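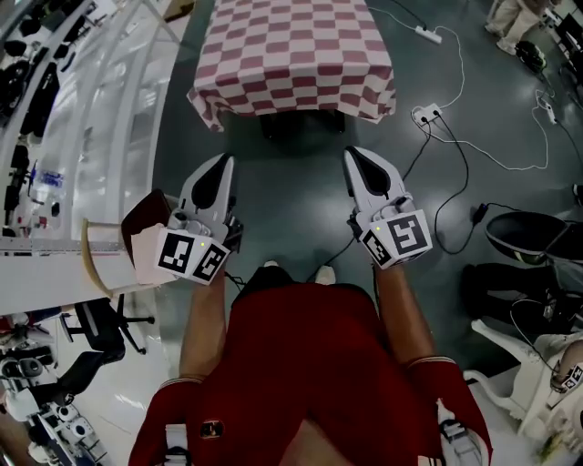
Tiempo de lectura: 1 minuto

La comisaría de Benavides abrió sus puertas a los vecinos el 2025-06-04. La visita empezó en la recepción, donde la subinspectora Maritza Correa repartió los grupos, y siguió por la sala de comunicaciones, el archivo y el garaje.

En la sala de comunicaciones trabajan ocho operadores por turno. Durante el último año atendieron 1461 avisos, 836 de ellos por ruidos o tráfico. Correa explicó cómo se asigna cada llamada a una patrulla y contestó preguntas sobre el barrio de Mamanen - el que más quejas acumula por aparcamiento.

El archivo se ve solo desde la puerta. En el garaje se pudo subir a un coche patrulla. El recorrido terminó en el patio a las 13 horas y habrá otro en julio, con inscripción previa en recepción.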